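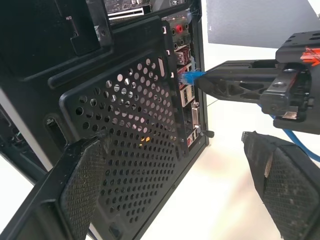
Ticket 462: Shared accounts drive drops out every afternoon at Stidbridge office
Status: Resolved, keeping open until November
Opened: Jun 13, 2018
Site: Stidbridge (ground floor)

Original report

Hello all, and sorry for the essay, but I wanted to get everything down while it's fresh. For the past fortnight the accounts folder has been vanishing from people's desktops some time after lunch. It's there all morning, good as gold, and then someone goes to save an invoice and gets "network path not found". If they wait ten minutes or so it comes back by itself, usually just as they've picked up the phone to us. The Briltska office uses the same folder and hasn't had a single complaint, which made me think it was something at our end.

What we tried first

1. Restarted the affected desktops. It helped for that afternoon and I got rather excited, but it was back the next day.

2. Removed the mapped drive and added it again using the full server name. No difference at all, though we did tidy up a few old drive letters left over from the Grornesent move, so not a wasted hour.

3. Checked the network lead at the back of the desktop that drops out most often. Unplugged it, plugged it back in until it clicked, then tried the same machine on a different wall socket. The fault followed the machine to the new socket, so I've stopped blaming the wall.
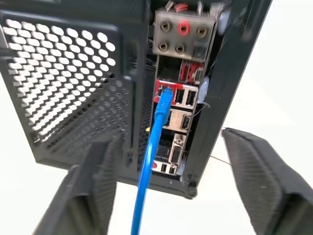
4. Left a ping running to the server from two desktops through the afternoon. Over 2,000 replies came back on each and none were lost, even while the folder was missing. That was the first really useful clue, as the network was plainly fine and only the file sharing was falling over.

5. Looked through the event log on the server. Every dropout lined up with a warning that the limit on open files had been reached. The limit on that share was set to 245, and I'm fairly sure it was put there years ago when there were far fewer of us.

Cause

The Pelkonen invoicing add-in opens a small file for each customer it looks up and doesn't let go of it until the program is closed. In the morning this doesn't matter a bit. By mid-afternoon, with the whole accounts team busy, the share is full and the server starts turning people away. When somebody shuts the program to make a cup of tea, the files are released and everything springs back to life, hence the ten minutes. Briltska don't use the add-in, and they do most of their work before lunch, so they never noticed.

Fix

Raised the limit on the share to 690 and restarted the file sharing service after hours. I've also asked accounts to close the invoicing program when they go to lunch, and they've been lovely about it.

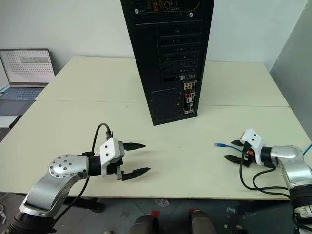

Rear of the tower, with the ports at lower right.

Follow-up

Eight working days now without a dropout, and the highest number of open files I've seen is comfortably below the new limit. Pelkonen support have confirmed the add-in holds on to its files and say a later version will behave better, although they wouldn't give me a date. I'll leave this ticket open until November so that we can check again once the year-end invoices start going out.

If the folder does go missing again, please don't restart anything! Ring the helpdesk first and leave the error message on the screen, and I'll look at the server while it's still happening.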